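Progress report to Rirnell, household manipulation line
Prepared by Nipon Chuensuk, Jul 1, 2018
Covers the wrist and gripper work on the cell we call Jaidee

## Short version

The gripper closes where it is told to close again. The wrist camera calibration holds between restarts. The budget line for spare pivots is gone, and I would like to talk about that before December.

## What was wrong

You'll remember from the last report that the left finger had started arriving late. It wasn't a lot, and on a mug or a box the difference disappeared into the grip. On cloth it did not disappear. The late finger pushed the fabric along before the other side had hold of it, and we would end up with a fold in the jaws that nobody had ordered.

We spent longer than I'd like blaming the software. Anong Chaiyaporn rewrote the closing ramp twice, both times very nicely, and the finger stayed late. Then she put a hex key on the pivot screws and found one she could turn with two fingers. The ramp has been put back the way it was. I have kept her second version, as it is better commented than anything else we own.

## What was done

- All pivot screws out, cleaned, back in with medium threadlocker, marked with paint pen.
- Bushings replaced on the left side. The right side measured fine and was left alone.
- Wrist cable rerouted outside the bracket. The old route had rubbed through its sleeve.
- Camera recalibrated after reassembly, then again after I bumped it.
- Closing force set at 22 N for fabric, down from a number I would prefer not to put in writing.

The setup sheet now lives in the Judix folder with the torque values on the first page. It used to have them on page 6, below the warranty.

## Checks by the window

Curtains remain the acceptance task. They are light, they move when you breathe near them, and the daylight behind them is hard on the exposure settings.

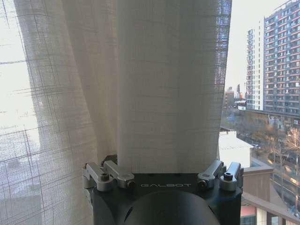
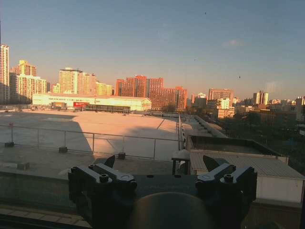 We ran 214 closing cycles after the rebuild, logging finger position on every one. The late finger stayed in step for all of them. Auto exposure was another matter - it hunted whenever the view went from fabric to open sky, and the grasp planner sat there waiting for it to make up its mind. Anong has locked exposure during the final approach, which costs us some detail in the dark areas and saves a great deal of waiting.

## Still open

The supplier, Grultley, has answered our question about bushing wear with a brochure. I have asked again, in shorter sentences.

Paint marks get checked at the start of each shift, and whoever checks them initials the sheet. Compliance so far is good on days when I am in the room.

## What we need from you

Approval for 2 full pivot sets, so that the next loose screw costs us an afternoon instead of a reporting period. A decision on whether the force log goes to your office raw or summarized. I recommend summarized - the raw file is long and has no plot.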